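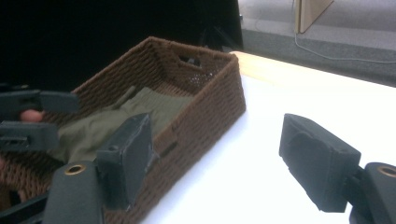

A brown woven basket with a green cloth inside.

A former site manager has appeared in court charged with taking money from residents of a reception centre for newly arrived families in Presum.

Digby Cartwright, 40, is accused of charging residents for rooms and laundry services that were already paid for under a public contract. Prosecutors allege that 226 separate payments were taken, most of them in cash, while he was employed by the housing contractor Fleltelent.

He faces two counts of fraud by abuse of position. He spoke only to confirm his name and address during Tuesday's hearing, and no pleas were entered.

Bronwyn Whitcombe, prosecuting, told the court that residents had been given handwritten receipts and warned that their places at the centre could be withdrawn if they fell behind. Several had been in the country for less than a month, she said.

The matter came to light when a resident showed one of the receipts to an adviser at Justivbridge, a legal support charity, which passed it to the police.

Lawal Tijani, representing Mr Cartwright, said his client denied any dishonesty and would contest the case in full. Bail was granted on condition that he does not contact residents or enter the McPhee Road site. He is due to appear again in April.

In a statement, Fleltelent said it had ended Mr Cartwright's employment and was assisting the police. Tumaini Mwakyusa, head of casework at Justivbridge, said two advisers would be available at the centre each weekday morning for anyone who believes they were wrongly charged. Interpreters can be arranged on request.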